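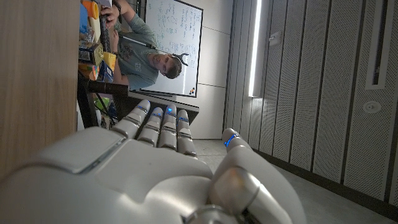

Temitope Tamuno has told us that a song may keep its recording code when it moves from a single to an album, but that the code must change if so much as a fade is altered. We would be grateful for other views before our next release is sent to the distributor.

Same code or new code for album versions of digital singles?

Posted by Stetar Recordings

Our label is preparing an electronic album of 10 tracks, with a running time of some 35 minutes. Two digital singles are to come out first. Each will carry a title song and a further song on the reverse, as we still call it. The album is planned for March.

The position of each song is as follows. The title song of the first single will appear on the album exactly as released. Its companion will not appear on the album at all. The title song of the second single will appear on the album in a longer form, with an opening passage restored that was taken out for the single. The companion to the second single is an instrumental version of a song that is on the album with its vocal.

The album has also been prepared so that several songs run into each other without a gap. The first single's title song therefore has a clean ending on the single, whereas on the album the last few seconds lie beneath the start of the following song. The mastering engineer has supplied both endings. I had regarded them as the same recording until the remark above was made to us, so I should perhaps withdraw the words "exactly as released".

We wish to know the following. Which of these require a new recording code? Will listening figures gathered by the single be carried over to the album? Should the word "single" appear in the title of the shorter version? The distributor's form allows us to enter a code by hand or to have one issued, and gives no advice on which to choose.

We have read the earlier thread on barcodes and understand that each release needs its own. The present enquiry concerns the separate recordings only.

Replies

Posted by Pestemar

Just let the distributor issue new ones for everything. It is quicker and we have never had a complaint.

Posted by Petkov Mastering

I would advise against the course given in the previous reply. If a new code is issued for a recording that already has one, the same performance will be held twice in the records of those who collect and pay out income. Payments may then be divided between two entries, or held back until someone makes a claim. Services that join play counts together generally look at the code, the sound itself, the title and the artist name. A change in the code does not always prevent the figures from being joined, but it removes the plainest evidence that they should be.

The general rule is that the code belongs to the recording and remains with it, whatever release it is placed on. A new code is called for when the recording has been changed in a way that a listener or a user would treat as a different version. Remastering for level alone, in the ordinary course of putting an album together, is usually left under the existing code. A remix, a different edit, the removal of the vocal or a newly performed part is given a new one.

Applying this to the songs listed:

First single, title song. The question turns on the ending. A few seconds of overlap made by moving the boundary between tracks would not, in my practice, amount to a new version, and I would keep the code.
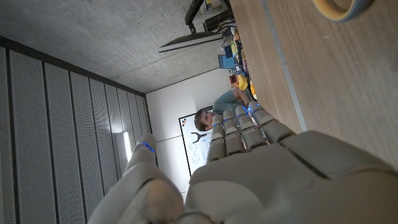
The matter is different if the overlap has been mixed into the file, so that sound from the following song can be heard before the track ends. A person who buys or streams that track alone will hear part of another work, and the writers of that other work may have an interest in it. I would ask the engineer how the album ending was made before deciding. If the two songs share the same writers and the same owner, there is less at stake, but the answer should still be written down and kept with the session papers.

First single, companion song. It appears only once, so it has only one code. Please keep a note of it, as such songs tend to return on a later collection, by which time the person who filled in the form has left.

Second single, title song. The restored opening makes the album version a longer edit. Two codes are needed, one for each.

Second single, companion song. An instrumental is a separate recording from the vocal version and requires its own code. The word "Instrumental" should be entered in the version field, and should not be typed into the title field in brackets. Many forms add the brackets themselves and the result is then shown twice.

As to titles, I would enter "Single Edit" in the version field for the shorter one and leave the album version plain. Some labels do the opposite and mark the longer one as "Album Version". Either is accepted by the distributors with which I have dealt, provided that the same wording is used in every place, including the paperwork sent for radio.

With regard to figures, the first title song has a fair prospect of carrying its plays across if the code, title, version and artist name all match. The second should be expected to start again from nothing on the album, and its single edit will go on counting by itself. The label may wish to bear this in mind when choosing which version to put forward for playlists after the album is out.

Posted by Brostuvthorpe Sound Library

I agree with the above and wish to add one practical point. The code should be entered by hand on the album form, copied from the distributor's confirmation of the single and not from the label's own planning sheet. We receive donated label papers, and it is common to find a code on the sheet that was later given to some other song. Letters O and zeros are also confused very often.

It would be sensible to have the engineer place the codes in the delivered files, if the file type allows, though the form is what the distributor will go by.

Posted by Stetar Recordings

We are obliged to all who replied. The engineer has confirmed that the album ending of the first song is a mixed overlap, with the opening notes of the next song audible. Both songs have the same writers. We propose to give the album version a new code and to accept the loss of the figures, unless a clean ending can be restored to the album in time. I shall return to this page once the distributor has answered.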